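Folding kids' tops so they stay folded
Posted by Joanne Marsden, November 8, 2022

I do one big load of children's clothes at a time and fold the lot before any of it goes upstairs. Small tops are fiddly, and the thin jersey ones slide out of shape if you rush them.

Use a flat surface at a comfortable height. A table is easier on the back than the bed, and a mat or old tablecloth stops the fabric slipping around.

Lay the top face down and smooth it from the middle outwards. Fold each side in towards the centre, sleeves first, then bring the hem up in thirds. For drawers, stand the finished bundle on its edge. For shelves, leave it flat with the fold facing out.

Anything still a bit damp at the seams goes back on the airer - even a slightly damp collar will smell musty by morning.
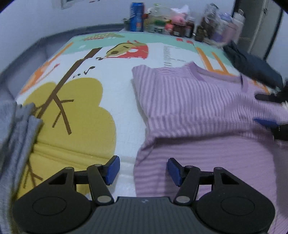
Stripes are handy when you're learning, as you can use them as a ruler. With a top like the lilac one, run your hand along the bands before you make the next fold and pull out any small wrinkles bunching near the edge. A neckline with a darker trim is also easy to find when you're sorting which end is up.

Pyjamas get folded the same way, with the pants tucked inside the top.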